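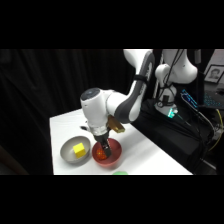 Sorting small items at the table: speaker notes

Slide 1. Title. Leave it up while people sit down. Talk runs 32 minutes with questions. Handout is on the Larov page.

Slide 2. Scope. Covers open bowls on a tabletop, one person sorting. Drawers and lidded boxes are in the Gakdale session on Thursday, so defer those questions.

Slide 3. Bowls. Start with 2 bowls of similar size. A third can wait until the first pair fills up. Different colors, so the label is the bowl itself - red for one group, gray for the other. Matte and glossy both work. Glossy interiors throw glare under a desk lamp; move the lamp first, then the bowl.

Slide 4. Placement. Side by side near the front edge, with a small gap between rims. Rims that touch will knock each other when one bowl is lifted. Keep the rest of the surface clear.

Slide 5. Item and bowl color. An orange-red ball in a red bowl is harder to pick out than a yellow cube in a gray one. Ask the room which they would find first. Contrast matters more as the bowl fills. In the Stukitz trial we swapped bowl colors halfway through and the complaints stopped.

Slide 6. Shape. Balls roll to wherever the floor of the bowl is lowest. Cubes stay tilted if they land tilted. Textured balls are easier to grip than smooth ones of the same size. Pause for the Jara samples - pass them from the left side of the room.

Slide 7. Strays. Anything still on the table at the end goes back through the sort. Do not start a miscellaneous bowl. Check the front edge last; allow roughly 2 minutes.

Slide 8. Questions. If asked about trays: same spacing, lower rim, more spillage. Collect the samples before the room clears.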